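3.2 Recruitment and mailing

Households were drawn from the water billing records of two towns, Plostthorpe and Beltthorpe. After we removed businesses, vacant addresses, and accounts that had been open for less than a year, 2,998 households remained. Each was sent a letter in July, a paper diary, and a stamped return envelope. The letter asked the adult who did most of the household's washing to fill in the diary for 2 weeks.

The diary had one line per wash. Respondents wrote the time of day, the type of load, the temperature setting, and whether the load was full, half full, or smaller. We kept the wording close to that of the earlier Sutter survey so that the answers could be compared, but dropped its questions on detergent brand, which many people in our pilot had skipped.

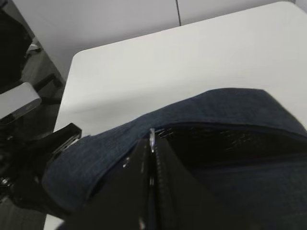
Figure 2. Table and partition.

Returned diaries were read by two coders working separately. Where a respondent had written a range of temperatures, the lower value was entered. Loads described only as "mixed" were kept as their own group and left out of the comparison between cottons and synthetics. The coders disagreed most often on load size, mainly when a respondent had crossed out one answer and written another in the margin. These cases were settled by Skarphéðinn Hjaltadóttir, who had not seen either coder's entry.

3.3 Meter readings

A subsample of 48 households also agreed to have an Ara flow logger fitted to the cold water supply of the washing machine. The loggers recorded volume at one-minute intervals. We treated any draw that followed another within ten minutes as part of the same wash, a cutoff chosen after looking at the pilot data. Households with a water softener on the same line were excluded.

The loggers recorded about 4,000 washes in total over the study, which for this group ran past the end of the diary period. Only washes inside the diary period are used when we compare the two sources. A diary entry was matched to a logged wash if the written start time fell within an hour of the first draw. Entries with no start time were matched by day where only one wash had been logged, and otherwise left unmatched. Unmatched entries are reported separately in Section 4.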